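4.2 おもちゃの台所における「置き場所」の慣習

前節で述べたとおり、われわれの関心は料理の出来ではない。そもそも食べられるものがひとつもない台所で、料理の出来を論じるのは難しい。本節で扱うのは、遊びの途中で器や食材がどこに置かれ、どこに置かれたまま忘れられるか、という地味な問題である。

ままごと研究の多くは、参加者の発話に注目してきた。「はい、どうぞ」「あつい、あつい」といったやりとりは文字に起こしやすく、論文にも載せやすい。一方、卓上に転がった果物は黙っている。Diekmann と Quartey による予備調査の報告では、卓上の配置について書かれた部分は脚注がひとつあるだけで、その脚注も大半が謝辞であった。われわれはこの脚注を出発点とした。研究の系譜としてはやや心細いが、ほかに頼るものがなかった。

資料は、Drirkotton の遊戯室で6月に集めた413件の卓上記録である。各記録には、その時点で卓上にあった器と食材の種類、および互いの位置関係を書き込んだ。書き込みは筆頭著者と Fröhlich が別々に行い、食い違った箇所は話し合いで決めた。最も長い話し合いは、ある赤い物体がトマトか苺かをめぐるもので、昼食をはさんで続いた。最終的に「赤い実」という分類を設け、双方が少しずつ不満を抱えたまま作業に戻った。

分類は次のように定めた。器の中にあるものを「収容」、器に触れずに卓上にあるものを「放置」、器の縁や取っ手に寄りかかっているものを「保留」と呼ぶ。「放置」という語には非難の響きがあるとの指摘を Steinarsdóttir から受けたが、代案の「自立」では果物を励ましているようにしか読めず、元の語に戻した。

分類を進めるうちに、器の役割が名前どおりに守られていないことが目についた。水切りは水を切らず、平皿は何も載せず、食材は小さな鉢に集まりたがる。大人の台所であれば、大きな皿が空いているのに小鉢に果物を詰める人は少し急いでいるか、洗い物を減らしたいかのどちらかだろう。おもちゃの台所には洗い物がない。それでも小鉢は好まれる。手で囲える大きさの器は「入れた」という手応えを与えやすいのではないか、というのがわれわれの解釈である。もっとも、Hedegaard は単に近くにあったからだと言い、この説もいまだに退けられていない。

図3は、この傾向と三分類のうち二つを一度に見ることのできる記録である。紺色の小鉢には赤い実と輪郭のはっきりした房をもつオレンジが入り、収容にあたる。緑のへたのついた苺は鉢のすぐ左で卓に直接置かれ、放置にあたる。くすんだ桃紫色の大きな丸皿には、例によって何も載っていない。
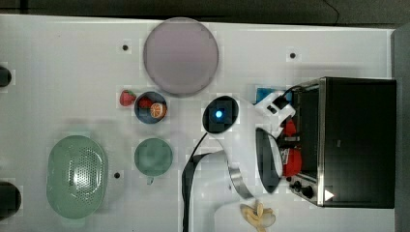 図3 収容と放置が隣り合う卓上の記録。皮を途中までむいたバナナは、鉢の一群から離れた手前にある。

苺と鉢の近さは、分析上なかなか厄介である。手の幅ほども離れていないものを、鉢から遠いバナナと同じ「放置」に入れてよいのか。距離で線を引けばよいという意見はもっともだが、線を引いた途端に、その線の真上に苺が現れるのがこの種の研究の常である。本稿では距離による下位区分を設けず、近接の有無を備考欄に記すにとどめた。備考欄はその結果、本欄より長くなった。

バナナについてはもう一点、記しておきたい。皮がむける作りの食材は、むかれた状態で卓上にあるとき、「食べかけ」とも「準備中」とも読める。どちらに読むかで、同じ卓が食後にも食前にも見えてしまう。記録者のあいだでも判断は割れ、Fröhlich は一貫して食後説、筆頭著者は一貫して食前説をとった。両者の昼食の時刻と関係があるかどうかは調べていない。いずれにせよ、静止した記録からむかれた時点を知ることはできないため、皮の状態は「開」「閉」の2値で記し、物語のほうは読者に委ねることにした。

残る問題は、オーブンの扱いである。オーブンは器なのか、家具なのか。扉の内側にあるものは収容に違いないが、扉の前に置かれたものを保留と呼ぶべきかについて、現行の分類は何も言っていない。皿や鉢と違って、オーブンには「中」へ向かう途中という位置がある。次節では、この途中の位置を独立した第四の分類として認めるべきかを検討する。Steinarsdóttir はすでに名称を考えており、今度は励ましにも非難にも聞こえないという。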